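Über uns

Schön, dass du hergefunden hast! Ich bin die Hälfte von Ullard, genauer gesagt die Hälfte, die Texte schreibt und Regelwerke liest. Die andere Hälfte baut und schraubt und hat mich gebeten, hier bitte nicht zu technisch zu werden. Ich versuche es.

Wir nehmen mit handgeführten Greifern Bewegungen auf, aus denen Roboter später lernen, wie man mit Kleidung umgeht. Hinlegen, greifen, hochheben, falten, aufhängen, das ganze Programm. Und wir schreiben die Regeln dafür, wie man so etwas ordentlich macht. Das Zweite ist inzwischen fast der größere Teil unserer Arbeit geworden.
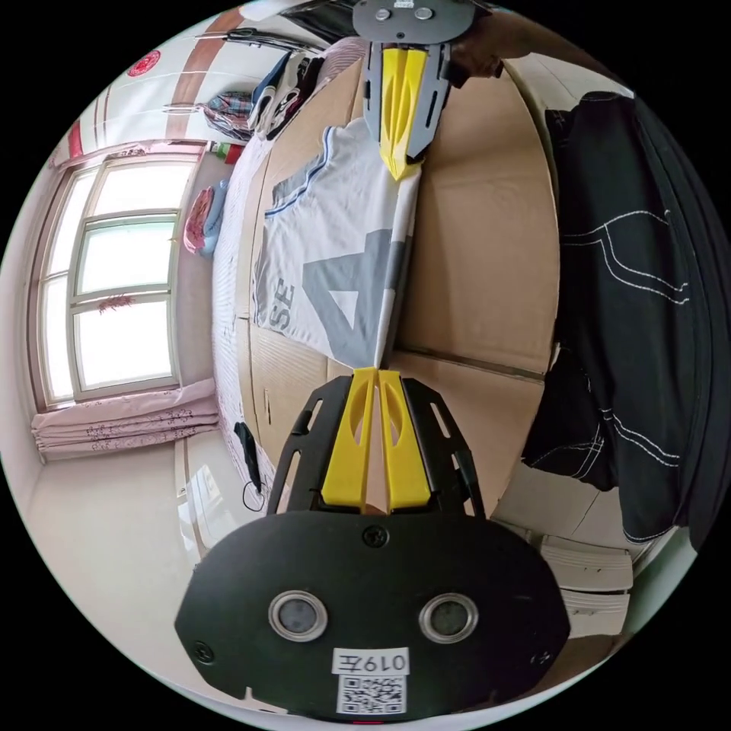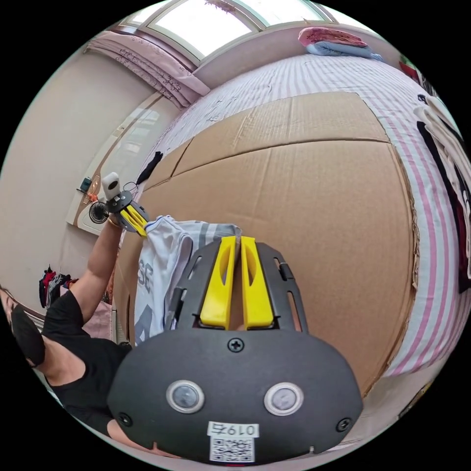 Angefangen haben wir zu zweit und ohne eine einzige geschriebene Regel. Jede von uns hat so aufgenommen, wie sie es für richtig hielt, und am Abend haben wir die Daten zusammengeworfen. Das ging ein paar Wochen gut, bis wir zum ersten Mal alles am Stück angeschaut haben. Ich griff immer am Saum, meine Kollegin immer an der Schulter. Ich machte zwischen zwei Durchgängen eine Pause, sie nicht. Bei mir hieß ein Durchgang "fertig", wenn das Hemd lag, bei ihr erst, wenn beide Greifer wieder offen waren. Für sich genommen alles völlig in Ordnung, zusammen ein ziemlicher Kuddelmuddel! 756 Durchgänge haben wir damals von Hand nachsortiert, und ich kann seitdem keine Hemdkragen mehr sehen.

Danach haben wir uns an den Küchentisch gesetzt und den Rodden-Leitfaden geschrieben. Der heißt so, weil der erste Ordner auf meinem Rechner so hieß, mehr steckt nicht dahinter. Die erste Fassung hatte 50 Seiten und wurde von niemandem gelesen (auch von uns nicht, wenn ich ehrlich bin). Die jetzige passt auf 4 Seiten, und die kennt bei uns wirklich jeder.

Was steht drin? Ein paar Sachen daraus, damit du weißt, worauf du dich bei uns einlässt:

Vor jeder Aufnahme wird gefragt, und zwar alle, die im Raum sind oder hereinkommen könnten. Ein Ja vom letzten Mal gilt nicht automatisch für heute. Wer mittendrin keine Lust mehr hat, sagt Bescheid, dann ist Schluss, und wir diskutieren das nicht.

Wir arbeiten gern in echten Wohnungen, also gelten dort die Regeln der Leute, die da wohnen. Möbel werden nur nach Absprache verrückt. Briefe, Medikamente und Familienfotos kommen vorher aus dem Blickfeld. Rutscht doch einmal etwas durch, wird die Aufnahme gelöscht und als gelöscht eingetragen.

Jeder Greifer hat eine Nummer, und die Nummer gehört ins Protokoll. Klingt pingelig, oder? Ist es auch. Wenn aber bei einem Gerät die Finger nicht mehr sauber schließen, wollen wir wissen, welche Aufnahmen damit entstanden sind, und zwar ohne drei Tage Detektivarbeit. Links bleibt links und rechts bleibt rechts, getauscht wird innerhalb einer Sitzung nicht.

Die Finger prüfen wir vor dem Start: ganz auf, ganz zu, zweimal hintereinander. Schrauben anschauen, Kabel aus dem Laufweg, Linsen abwischen. Wer das überspringt, kocht den Kaffee.

Bewegt wird in normalem Tempo. Das ist für neue Leute am Anfang das Schwerste, alle werden plötzlich ganz feierlich und langsam, sobald sie einen Greifer in der Hand haben. Bitte nicht! Falte so, wie du es mit diesem Werkzeug eben kannst, und wenn etwas herunterfällt, hebst du es auf und machst weiter. Missglückte Griffe bleiben drin und werden als missglückt markiert. Über diesen Punkt haben wir lange gestritten, und ich bin froh, dass er so stehen geblieben ist. Ein Datensatz, in dem nie etwas schiefgeht, erzählt ein Märchen.

Und dann die Pausen. Spätestens nach 50 Minuten werden beide Geräte abgelegt, auch wenn es gerade läuft. Wir haben das eine Zeit lang lockerer gehandhabt, mit dem Ergebnis, dass meine rechte Schulter und ich uns im Winter eher selten gut verstanden haben.

Neben Ullard selbst gibt es noch zwei Dinge, nach denen wir öfter gefragt werden. Mahama ist unser Protokollbogen. Den darfst du gern übernehmen, umbauen und umbenennen, schick uns nur eine Nachricht, wenn dir etwas Besseres einfällt (das passiert ständig, die Spalte für das Licht stammt zum Beispiel von einer Schulklasse). Darnent ist die Einführung für alle, die zum ersten Mal mit uns aufnehmen. Sie dauert einen Vormittag, meistens an einem Donnerstag, und besteht zur Hälfte aus Reden und zur Hälfte aus Wäsche. Vorkenntnisse brauchst du keine, bequeme Schuhe wären gut.

Manchmal schreiben uns Leute, ob wir ein Siegel vergeben. Nein, tun wir nicht, und wir haben es auch nicht vor. Unser Leitfaden ist eine Hausordnung, kein Gesetz und keine Norm. Wo es verbindliche Vorschriften gibt, etwa beim Datenschutz oder beim Arbeitsschutz, gehen die selbstverständlich vor, und wer unsicher ist, fragt bitte jemanden, der das gelernt hat. Ich habe es nicht gelernt, ich lese es nur erstaunlich gern.

Einmal im Jahr, im Juni, nehmen wir uns den Leitfaden komplett vor. Jeder Satz muss dann verteidigt werden, auch die alten. Letztes Mal ist der Absatz über Socken rausgeflogen, dafür ist einer über Haustiere dazugekommen: Katzen dürfen bleiben, die Aufnahme wird eben unterbrochen, bis die Katze fertig ist.

Wenn du bei uns mitmachen, den Leitfaden haben oder uns erklären möchtest, warum die Pausenregel Quatsch ist, schreib uns über das Kontaktformular. Ich antworte meistens vormittags, bei Fragen zu Schrauben und Federn gebe ich weiter an die andere Hälfte.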